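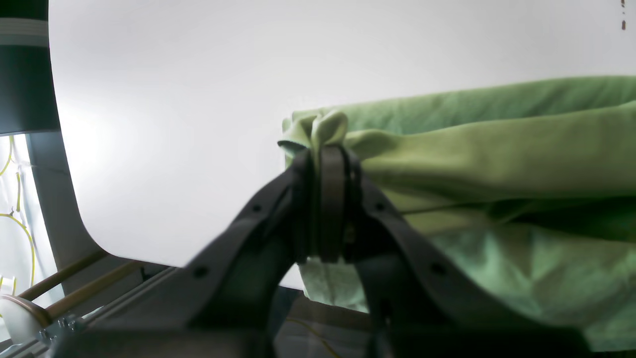

Relatório de progresso à Fundação Rorkmont - projeto Brakora, roupa e têxteis em segunda mão

Tempo de leitura: 4 min

Olá, Fletcher,

Prometi que este relatório chegava antes do Natal e chega a 11 de janeiro, portanto começo por agradecer a paciência! O semestre foi cheio. Desde junho entraram na sala de triagem 285 sacos de roupa e têxteis da casa, quase todos dos pontos de recolha de Suvdale, e já despachámos a maior parte. Ficaram 26 por abrir, empilhados no corredor, e são esses que me tiram o sono quando chove (o corredor tem uma janela que não fecha bem, já lá vou).

Os panos e tecidos soltos

Foi a categoria que mais cresceu, e eu não contava com isso. Chegam panos de todos os tamanhos, muitos sem etiqueta, e no início iam todos para o mesmo monte. Agora separamos por cor e por toque: os mais macios e felpudos de um lado, os lisos do outro. O verde aparece imenso, não sei explicar porquê, e há panos que conforme a luz parecem lima num sítio e quase menta noutro, o que dá discussões compridas sobre a caixa certa. Acabámos por juntar os verdes todos numa só e a paz voltou à mesa.

O ateliê de costura da Nseir fica com os panos grandes e devolve-nos uma parte já transformada em sacos e aventais. A primeira entrega foi pequena, mas bem cosida, e vendeu-se numa manhã.

Camisolas e roupa escura

Aqui o trabalho é mais lento. A roupa azul-marinho e a preta confundem-se as duas, sobretudo ao fim da tarde, e uma nódoa num tecido quase preto só se encontra com a peça bem esticada. Passámos a fazer a roupa escura de manhã. Também mudámos a regra dos estampados: antes, qualquer peça com letras ou desenhos ia para a caixa da revisão, e a caixa nunca mais acabava. Agora abrimos a peça, lemos o que lá está e decidimos logo. Quando o tecido está todo amarrotado, um estampado branco parece outra coisa qualquer - já tivemos um logótipo de ginásio que passou meia hora por ser uma palavra em japonês.
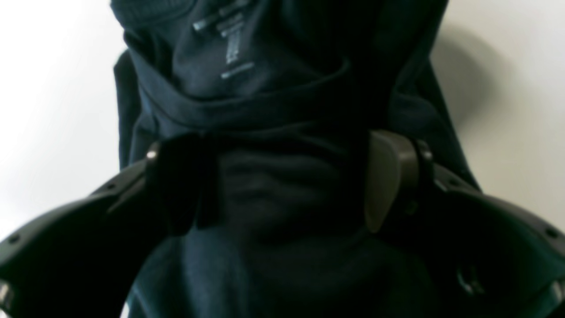 Peças delicadas e cores claras

Os beges, os cremes e os tecidos com algum brilho passaram a ter mesa própria, de superfície clara, que limpamos antes de começar cada lote. A Hemi Lowther veio do armazém de Suvdale dar-nos duas tardes de formação sobre isto e foi do melhor que o vosso apoio pagou. Aprendemos a levantar o tecido antes de o estender, a alisar do centro para fora e a procurar puxados nas dobras. Continuo a ser a mais lenta da equipa a dobrar, registe-se, mas as minhas pilhas já não caem.

O que ainda corre mal é o amarrotado. Muita peça boa chega num novelo, vinda do fundo do saco, e nós só temos um ferro a vapor. Uma peça fina neste estado pode ficar dias à espera de vez, quando bastavam uns minutos de vapor para ir para o cabide.

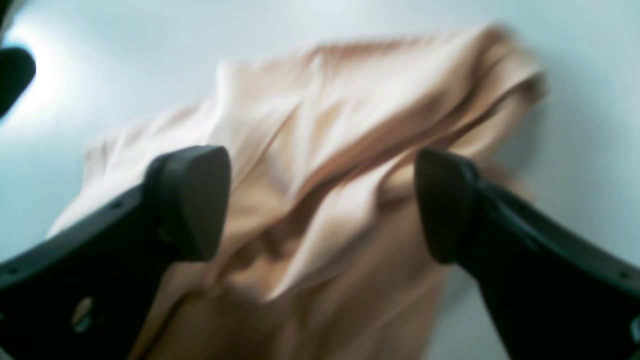

Contas e compras

Da verba de equipamento comprámos as caixas empilháveis, a mesa clara e 19 cabides de pé alto para os casacos compridos. Sobrou dinheiro na linha de transporte, já que a carrinha de Suvdale passou a vir de quinze em quinze dias e vem mais cheia. Gostava de usar essa sobra num segundo ferro a vapor, se estiveres de acordo. Mando o orçamento à parte.

A janela do corredor não estava prevista em lado nenhum. O senhorio diz que trata dela, diz isso desde o outono, e entretanto os sacos vão ficando em cima de paletes.

O que vem a seguir

Até à próxima prestação de contas queremos abrir os sacos que faltam, fazer mais uma entrega à Nseir e experimentar uma manhã de portas abertas, com oito pessoas de cada vez, para quem doa ver como a roupa é separada e dobrada. Já temos gente inscrita, e duas senhoras perguntaram se podiam trazer a própria tábua de engomar (podem, claro que podem!).

Preciso de duas respostas tuas: o sim ou não para o ferro, e se o próximo relatório pode seguir no mesmo formato ou se a Rorkmont prefere voltar à grelha antiga. Eu prefiro assim, mas adapto-me.

Um abraço e bom ano para todos aí.

8 partilhas · 3 comentários

Este site utiliza cookies para melhorar a sua experiência. Aceitar | Gerir preferências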